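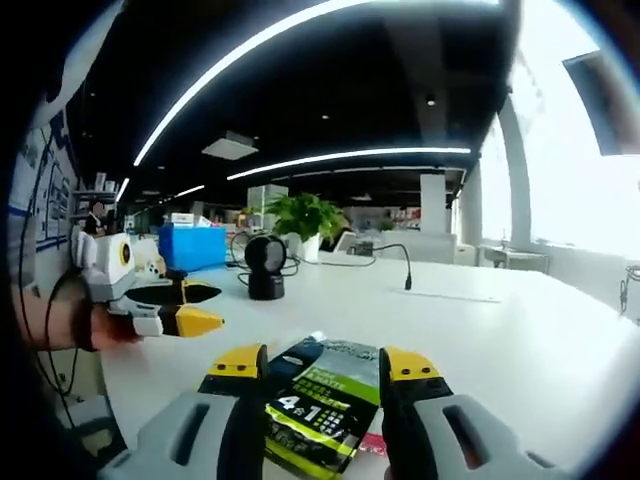 **Figure 2.** View from the wrist camera of the hand-held gripper, with a flat packet held upright between the yellow tips. The second gripper, worn on the left hand, comes in from the left.

### 4.2 Swapping the fingertips

I went into this part of the study pretty sure that the tips wouldn't matter much. We had already spent most of the spring arguing over cameras (see Section 3), and I figured that whatever we put on the ends of the fingers would wash out once people got used to the tool. Malcolm Staniforth bet me lunch that I was wrong, and I've paid up.

We compared two sets of tips on the same pair of hand-held grippers. The first set, which we call Juten, is a fairly stiff molding with a shallow surface pattern. The second, Pruneleck, is softer and gives quite a bit when you squeeze. Everything behind the tip stayed the same: same housings, same trigger spring, same camera mount, same recording settings. Swapping a set takes a small screwdriver and some patience, so we did all of the Juten trials for a given operator first and then all of the Pruneleck trials, and flipped that order for every other operator.

The task was picking up a flat packet from the tabletop, standing it upright in the fingers, and passing it to the other gripper. I like this task because it looks like nothing and is really annoying to do! A flat packet has almost no edge to get hold of, and once you have it, it wants to swing. Figure 2 shows the packet upright in one gripper with the other one nearby, and you can see how much of the view the fingers and the packet take up between them. That matters later, when the policy has to find the receiving gripper in whatever is left of the picture.

We collected 400 attempts in total and kept 285 after review. An attempt was thrown out if the packet left the table, if tracking dropped on either hand, or if the operator reached in with bare fingers to help (people do this without noticing, me included). Most of what we threw out was tracking loss. I'd hoped to blame the tips for some of it, but the losses were spread over both sets and seemed to depend a lot more on how fast people turned their wrists.

With Juten, operators tended to slide the packet toward the table edge before pinching it. With Pruneleck they mostly pressed down and let the soft tip fold under the near corner, which is slower but needs much less room. Both ways work fine for a person. They do not work equally well as training data. The policy trained on the Juten demonstrations learned the slide and then kept sliding, sometimes well past the point where it should have closed the fingers. The Pruneleck policy closed early if anything, and an early close on a soft tip is pretty forgiving.

The handover went the other way. A soft tip lets the packet rotate a bit in the grip, and when the second gripper touches it the whole thing twists. Juten held the angle better, and the receiving hand could come in straight. If I were building a setup only for handovers I'd pick Juten and put up with the sliding. For everything else in this paper we used Pruneleck, including the Kettle runs in Section 5.

One caution about the lens. The wide view bends straight edges quite strongly, and the bending is worst out toward the sides, just where the other gripper tends to show up. We trained on the raw view and did not correct it. Malcolm tried a corrected version with the Zesholm controller and saw smoother approaches, but he had to crop the sides to get there and lost sight of the receiving gripper in a good share of the attempts. We plan to come back to this in September with a second camera angled inward, and until then I'd treat our handover results as specific to this lens.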